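Home | Features | Planning | Equipment | Archive

Print this article | E-mail this article

Feb 16, 2023

Budgeting for the Second Arm

Reading time: 4 minutes

By Sylvain Masson

The quote is the easy part of a robot purchase. It arrives as a single page, the arms are on the first line, and the total fits in a box at the bottom. The costs that decide whether the cell earns its place are usually on other pages, or on no page at all.

Jodadik, a contract packer of toys and small household goods, spent the winter working through this problem. The company wanted a two-arm tabletop cell for sorting and kitting small plastic parts. Yetunde Akinola, who runs operations there, started with a one-arm plan and a request for capital that had already been approved. By the time the second arm was added, the request had been rewritten from the first line.

"The second arm did not double the price," Akinola says. "It doubled the cabling, the power, the spare grippers and the time to set up. The arm was the cheapest part of the change."

Her worksheet now splits the spend into what is bought once and what is bought again. Arms, mounts and the table go in the first group. Gripper fingers, cables, work surfaces and test parts go in the second. The split matters at year end, when the first group is spread over the life of the machine and the second comes straight out of the running budget.

Labor is its own line. Jodadik allowed 132 hours for setup and testing on the one-arm plan. The revised figure for two arms is 221. Most of the added time goes to motion planning near the center of the table, where both arms can reach and where a collision is possible. Ladi Akpan, the technician assigned to the job, also logs time for changing over between kits. Changeover was missing from the first plan.

Chukwuemeka Onuoha of Lelholm, a firm that reviews equipment plans for small manufacturers, sees the same gap often. He asks clients to price three things before they compare arms: the floor or table space, the electrical supply, and the person who will own the cell after the installer leaves. If the third has no name next to it, he sends the plan back.

He also asks for a test with real parts. A vendor demo uses parts that suit the gripper. A buyer's parts come in several sizes, land at odd angles and sit close together. The gripper that picks a long part lying flat may do poorly with a short one standing on end, and the difference shows up as cycle time.
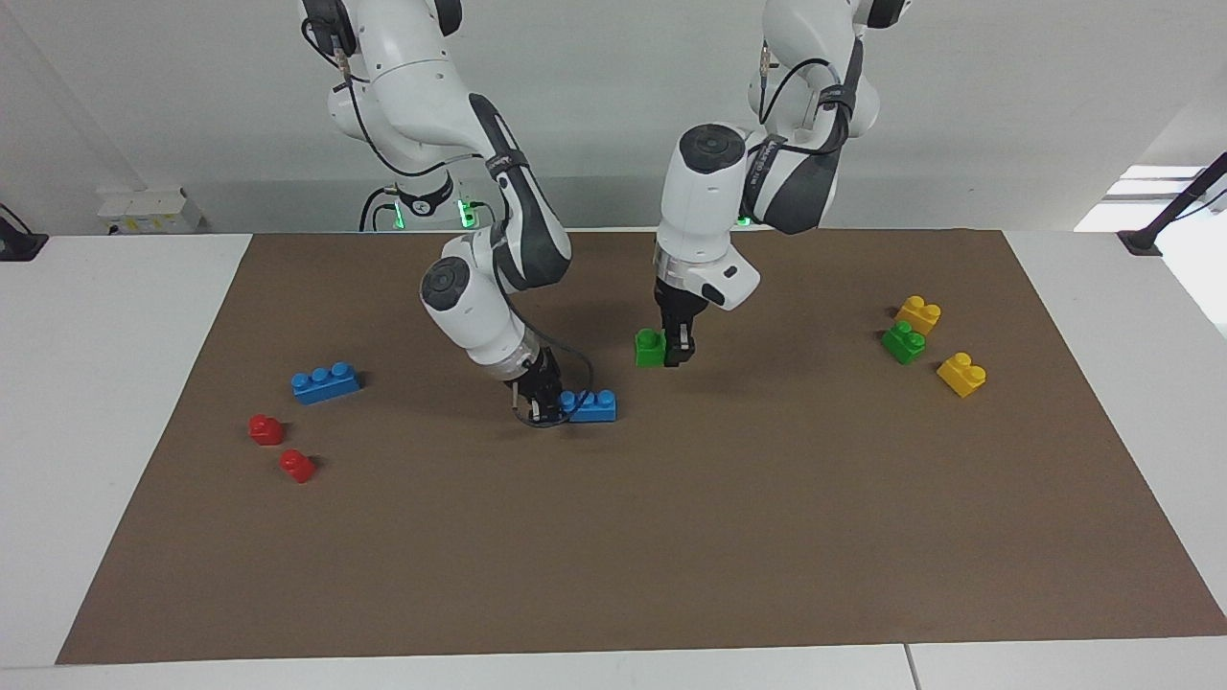 A useful trial has a fixed count and a written pass mark. Jodadik ran 200 picks per part type and logged every miss with its cause. Misses were sorted into grip, position and software, as each has a different fix and a different price. A grip problem may need only new fingers. A position problem may mean another camera or a feeder, and a feeder can cost enough to change the case for the whole project.

Work surfaces deserve a line too. A plain, matte surface is cheap, and replacing it on a schedule costs less than tracing vision errors back to glare or wear. Clamps and stands are minor items, but they should be listed – a missing clamp can hold up a trial as long as a missing controller.

Adesuwa Okoro, who handles purchasing at Kidness, a smaller packer with a similar cell on order, recommends splitting the payment. Her terms hold back part of the price until the cell has passed the trial on the buyer's own table. Suppliers push back on this, she says, and most accept it once the pass mark is in writing. She also orders 2 spare sets of gripper fingers with the first shipment, when freight is already being paid.

Support contracts are harder to judge. Akinola declined the full plan for the first year and bought remote support only, on the grounds that Akpan can do basic repairs. The decision will be reviewed in March, along with the repair log. If the log shows more than a few stops caused by cables or connectors, the money saved on the contract will go to a stock of spares.

Print this article | E-mail this article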